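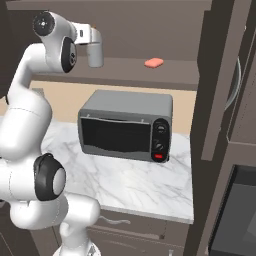 Oct 2, 2021

To: Oi-ling Lai, Plavivance
From: Arif Latuheru, Mirance kitchen chores project

This covers the second stage of the grant. The question you asked us to work on is whether a single arm can take over small kitchen chores that a person would do without thinking. Our answer so far is that it can do some of them, in a kitchen it knows, if the objects are of a kind it has handled before.

All the work in this stage was done in simulation. We moved the real-arm trials to the next stage, as agreed with Colm Daly in our last call, and the money set aside for them has not been touched.

## What we worked on

We kept to short pick-and-place chores in one simulated kitchen. A small item has to be taken from a shelf or a counter and put down somewhere else without disturbing what stands near it. Each chore was run 1000 times with the starting positions changed a little each time.

Flat items on a shelf are still the weakest point. A bar of soap lying flat gives the fingers very little to hold, and the arm has to come down over it with a wall close behind. Embla Engström rewrote the approach so that the wrist turns before the arm comes down. Fewer runs now end with the item pushed to the back of the shelf, but the motion is slower. We have left it slow for now.

Counter chores next to the sink went better. The arm can carry a small container over the marble and let it go beside other things. 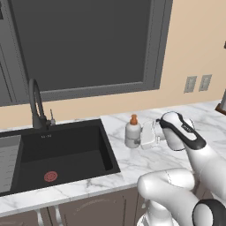 Can the arm be left to tidy a counter without anyone watching? Only in simulation for the moment, and we would not try it with a real arm until it can tell when it has knocked something over.

That last part is a real gap. At present the software checks whether the item it was sent for has reached the right place. It does not check the things around it. A run can be scored as a success with a bottle lying on its side, and we found this only by watching recordings. Cheng-en Kwok is adding a check on every loose object near the path. The success rates we sent you earlier will go down once it is in, so please don't quote them.

## Clear objects

Frosted and see-through containers gave us trouble in the spring and still do. The position estimate drifts when the container is close to something of the same color, and white marble is a hard background for it. We tried training on a wider range of lighting. It helped with the edges of the container and did little for its height.

## Time and staff

The stage ran 7 days over. Most of that went on moving to the new version of Guvo, which changed how contact between soft and hard objects is handled and made us repeat the early runs. Embla remains on the project full time. Cheng-en is with us until the end of November.

## Next stage

- Finish the check for disturbed objects and rerun all chores with it.
- Settle on a list of 10 chores for the real arm, 15 if the shelf work improves.
- Start real-arm trials in the Fung building, counter chores first.

We need a decision from you on one item. The gripper we planned to buy opens less wide than the one in the simulation. We can buy a wider one within the present budget by dropping the second wrist sensor, and I would prefer to do that. The order has to go in before Cheng-en leaves.

Arif Latuheru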